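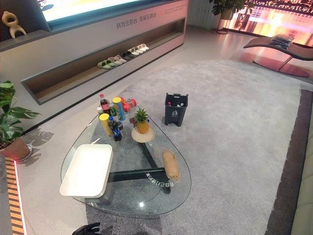 Glass coffee table with a pineapple and drinks.

Progress report, concussion and cardiac screening project, Fovmont youth hockey
To: Rehema Kaijage, Nelness Fund
From: Mwangi Mwaipopo

Rehema, sorry, short one, writing between ice times. Full spreadsheet goes to your office separately.

Where we are

Screening. 271 players signed up, ages 12 to 17. Baseline concussion test finished for all of them except 15, mostly goalies who were away at the Stullavik camp the same week. Makeup session is Saturday, 8 a.m., before the rink opens to the public. Heart history forms slower. Parents leave the family section blank, we call, they call back, nobody home. Two forms came back with yes answers that needed a doctor. Both players sitting out until they have a letter. One set of parents not happy about it, I have spoken to them twice.

Coaches. 44 trained on the new return to play steps. That is every head coach and most assistants. The paper version of the steps was too long, so we cut it to one side of a card. Coaches keep it in the bag with the tape and the skate laces. Good response so far. The Bozkurt club asked if they could copy it and I said yes, hope that's ok with you.

Defibrillators. Both rinks have one now. The one at Stullavik was mounted inside the referee room, which gets locked after the last game. Moved to the lobby wall. Battery checks are on the zamboni driver's sheet, first of the month.
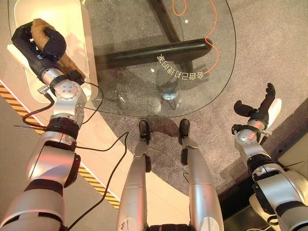

Locker room cleaning was not in the original plan but we added it in September after the skin infections on the under-15 team. Benches, door handles and the shared helmets get wiped after every session now. It takes longer than I budgeted. The first cloths we bought were thin and tore on the bench screws, so I want to switch to something more like the folded tan pad in the photo, a light brown fibrous kind, if we can get it at a fair price. Still waiting on a quote. No new cases reported from the under-15s since we started, but its early and I wouldn't put that in a press release.

Money

Spent so far on cleaning supplies and the printed cards: $1,661. That is over the line for supplies, under on printing, so the two together come out close to even. Would like to move the leftover printing money across. Need your ok in writing, an email is fine.

Problems

Ice time. Every baseline test we run at the rink eats into somebody's practice, and the older teams complain the loudest. Next season I want to do them at the school gym before tryouts start.

Test laptops. One died. Borrowing one from the Fovmont office, they want it back.

Referees. Not covered by the grant and they keep asking why. I think they have a point, they are on the ice as much as anyone. Could we talk about adding them for year two?

Next

Makeup session Saturday. Chase the last heart forms. Emergency drill at both rinks with a player down at center ice, timed from whistle to defibrillator on the bench. Did one informally at Fovmont and the side gate was chained, so they had to go the long way round. Gate now has a pull latch. Will do teh Stullavik one with the evening staff, as they have never had a drill.

Call me if anything is missing, after 7 p.m. is best.

Mwangi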